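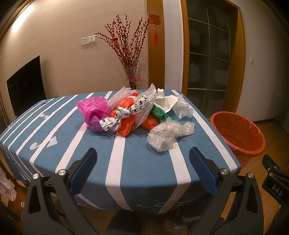
Plastic bags: do the folding tricks work?

Posted by Mark Anthony Ocampo, October 21, 2021

Every tip site wants you to fold your shopping bags into little triangles. I tried it in May and timed myself: 14 bags took the whole of a radio show, and the thin ones sprang open by supper. I don't believe anyone keeps this up.

Knotting is quicker. Twist the bag lengthwise, tie it once in the middle, done. The catch is getting the knot out again with wet hands, and a tight one will often tear a thin bag.

Then there are the dispensers. My sister swears by her Laritz tube. I had one too - it jammed whenever two handles caught, and I ended up pulling out six bags to get one.

What I do now is dull. Tip the lot onto the table, throw out anything ripped or sticky, and pull out the paper, which goes in with the newspapers. Clear bags go in one shoebox, colored in another. Press the air out with your forearm and put the lid on. When the lid won't close, stop saving bags.

Dryer sheets in the box "to keep them fresh"? Skip it.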